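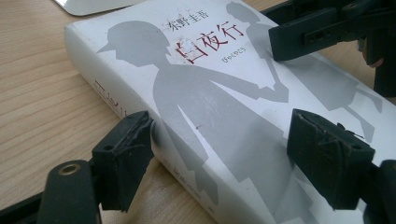
Pramdale Book Shelving Set

README, April release

Recordings of people putting books on a rack that has no shelf. Feritz asked for a household task with a clear ending, and a book standing up by itself is as clear an ending as we could afford. The set has 457 recordings, none longer than 90 seconds.

What is on the table

The rack is an expandable one, crisscrossed bars between two upright supports. It stands toward the back of a square, light wooden tabletop. Its width is whatever the last person left it at, and we have stopped asking.

The book most people will remember is 白夜行 by 东野圭吾, in white covers with gray silhouettes of two young figures. It is a thick book and a white one, two qualities that make it excellent company and a poor choice for repeated handling.

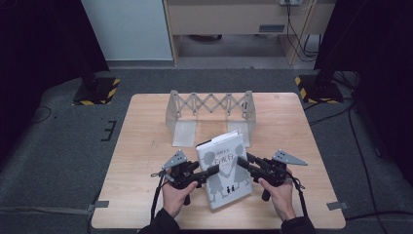
Books count as shelved when they stay upright after both hands have let go. Leaning is allowed. Leaning so far that the title can be read from the ceiling is logged as "resting" and goes in its own folder.

Layout

placed/ – book upright at the end
resting/ – see above
abandoned/ – 51 recordings, kept for morale

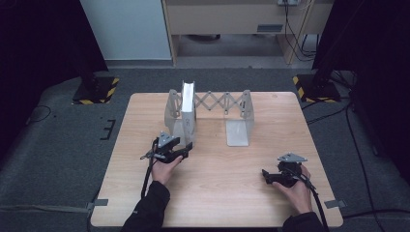

R. Hassanpour
Maintainer, Pramdale set

Send corrections to me. Please don't send opinions on whether novels should be arranged by author or by height; the Budov office has supplied enough of those to fill a rack.

Condition of the books

Scuffs are left as they are. The notes file lists wear on covers where someone thought to write it down, so a blank entry means very little.

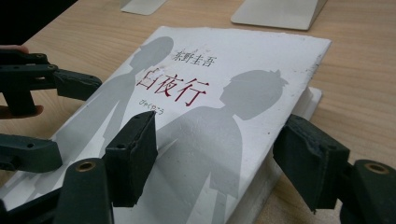 Known issues

"Upright" was judged by eye.
Rack width is missing from the notes.
File names say "shelf" throughout. Read "rack".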